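Bought buns going soggy underneath when reheated, what am I doing wrong?
Posted in Kitchen and Cooking, 2,527 views

Etelka Borbély
I buy plain steamed buns from the chilled cabinet at Szekeres and warm them up for the children on a Thursday, when we all get in late. They taste fine but the bottoms come out wet and sticky, and half the dough stays behind in the basket when I lift them. The tops sometimes have yellowish wet patches as well. I use an electric steamer with a single basket and a glass lid. I fill the water to the line, put the buns in, switch on and leave them for 30 minutes, as I do with potatoes. Should I be using less water? I'd rather not buy a bamboo one if I can help it, as there is no cupboard space left.

Roland Pickering
Just do them in the microwave. Damp kitchen roll over the top, one minute, done. Steamers are a lot of washing up for a bun.

Shobha Suvarna
The microwave works if you eat them straight away, but they go like leather once they cool, so I would stick with the steamer.

Thirty minutes is far too long for a bun that is already cooked. You are only warming it through. Six to eight minutes from the point where the steam is coming up properly is enough for the size you get in a chilled pack. From frozen, give them twelve. Less water won't change much, and if it boils dry you will have a worse problem.

The wet patches on top are drips from the lid. Glass and metal lids both do it, and bamboo doesn't so much, which is why people go on about bamboo. You can get round it by tying a clean tea towel over the lid with the corners knotted on top, well clear of the heating part. If your lid has a steam hole, don't block it.

For the bottoms, cut a square of baking paper for each bun, a bit bigger than the base. Don't line the whole basket with one sheet or the steam can't get up through the holes. Cabbage leaves do the same job and you can eat them after.
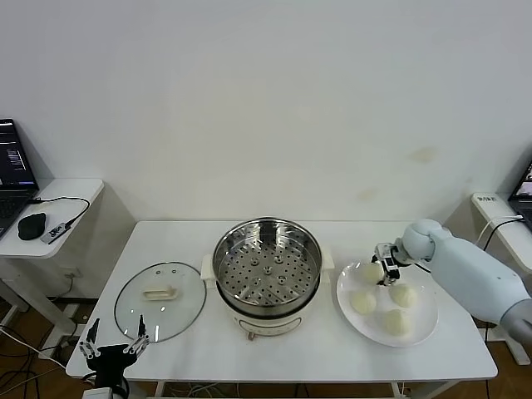
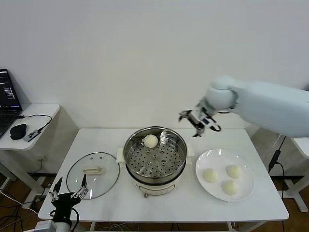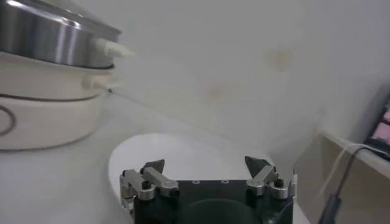

How I would do it in yours

Water in first, up to the line, basket on, lid on, switch on with no buns in it.
When there is a steady stream of steam, turn it down a little if your dial lets you, then lift the lid away from you and put the buns in on their papers. Leave a thumb's width between them.
Lid back on, six minutes, then check one by pressing the top. It should spring back. If the middle is cold, give it another 2 minutes.
Switch off and tip the lid slightly open for a minute before you take it away. If you whip it off at once the tops can wrinkle.
Move them to a plate while they are still hot. Left in the basket they sit over the wet and the bottoms go again.

Ilona Kocsis
Agree with Shobha on the time. I'd add that the pack should be opened as soon as you get it home. The chilled ones sweat in the plastic and are half wet before you start. I put mine in a box with a sheet of kitchen roll underneath and they keep two days.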